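The Free Weekend Is Not a Gift

11/7/23

Vuvier is giving away another free weekend of Lorkevside, and my inbox would like me to be grateful. There is a banner. There is a countdown clock. There is a "community thank-you pack" with a cape in it, and the cape stops working if you don't log in again before the end of December. I have been playing online games long enough to have a whole closet of capes like that, spread across games I can't even launch anymore.

I don't hate free stuff. I've played plenty of free weekends and bought a couple of games off the back of them, and I don't regret it. What bugs me is the tone. A free weekend is a demo with a shorter fuse. In the old days you got a demo on a disc and you kept it, and you could play the same level until you were sick of it or until you had saved up for the full game. Now the demo is the whole game and it locks itself Monday-morning style whether you finished the tutorial or not, and we are told this is generous.

Take the last Lorkevside event, which I did play. The download was 70 gigabytes. On my connection that ate the first evening and part of the next morning. Then came the patch, then the account linking, then a login queue with a little animated ferry going back and forth. By the time I had a character standing on the dock at Barajas, the first hub town, a good chunk of my free weekend had gone into waiting for it to start. The clock doesn't care about any of that. It starts when Vuvier says it starts.

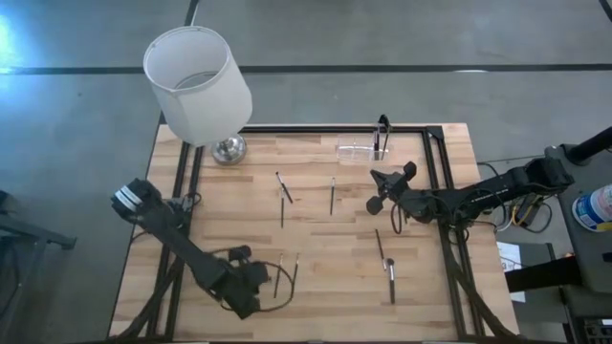
Lorkevside at its best is a furniture game with some sword fighting attached, and I mean that as praise. The housing tools are the one part Vuvier clearly sweated over, and they're the part the free weekend keeps from you. You get one room, one floor pattern, and a store tab full of padlocks. I wanted something plain, along the lines of that butcher-block top with its pale strips and darker streaks, and a lamp with a white fabric shade to put on it. The closest table was in a bundle. The lamp was in a different bundle. Neither bundle could be paid for with the coins you earn by playing, only with Ginomen, which is what Vuvier calls the money you buy with money.

Ginomen come in packs, naturally. The table bundle costs 34 and the smallest pack is 18, so you buy two packs and end up with two Ginomen left over that won't buy a doormat. Anyone who has ever bought hot dogs and buns knows this trick. The difference is that I can eat a leftover bun.

People on the forums will tell you it's only cosmetic, so who cares. I've heard that line for years and I believe it less each time. Cosmetic compared to what? In a game where half the players spend their evenings arranging rooms, the rooms are the game. Calling them extras is a handy way to sell the main course by the forkful. If the swords worked like that, the same people would be screaming.

The other defense is that servers cost money and somebody has to pay for them. Sure. Charge me, then. Put a price on the thing and let me look at it and decide. I would pay for Lorkevside without much complaint if the price were on the front of the box and the furniture were inside. What I won't do is buy my way in through a cape, a countdown, and a coin with a silly name.

And the thank-you pack does its job even on grumps like me. I know it does, as I've got the event window open in another tab while I type this. There's a meter at the top that fills as more people log in, and when it hits 100 percent everybody gets a second color for the cape. So your friends start messaging you to get on, and they aren't doing it for Vuvier, they just want the blue one. I've had three of those messages today.

If you've never tried the game, go ahead and use the weekend. Start the download the night before if they let you, skip the opening quests, and head straight for the housing clerk so you can see how much is behind the padlocks. Don't link a card. Turn the emails off before you close the account page, in the second menu under Preferences, where the box is already checked for you.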